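Basville Countertop Toaster Oven: four months in

I bought the Basville back in September after our old one finally quit, and I've been putting off writing this because I kept changing my mind about it! Short version: I like it, I'd buy it again, and I still grumble at it most mornings.

It's the plain silver one, and it was the cheapest of the bunch I looked at (the Jikine was lovely but way over what I wanted to spend on toast).
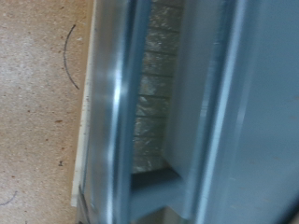 Toast first, then. Four slices come out nice and even if you leave a gap in the middle of the rack, and a bagel takes me around 4 minutes. Frozen pizza is fine as long as it's an 11 inch or smaller.
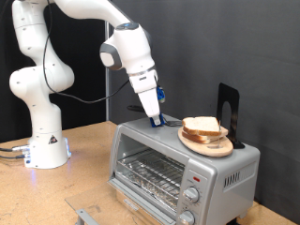
Page last updated: September

The housing is brushed metal with rounded corners, and it wipes down okay with a damp cloth, though mine shows every fingerprint. I love having a big window in the front so I can keep an eye on the cheese. 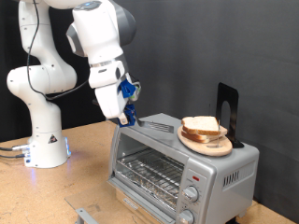

My one real gripe is the knobs. They're round and silver, one over the other, and I've grabbed the wrong one with an oven mitt on more times than I'd like to admit. I also line the floor with foil for the drips, but check your manual before you copy me, some ovens don't want it in there. The Guthrie I had before came with a proper crumb tray and I do miss that.

Four stars from me. I'd knock the price down a little and make the cord longer.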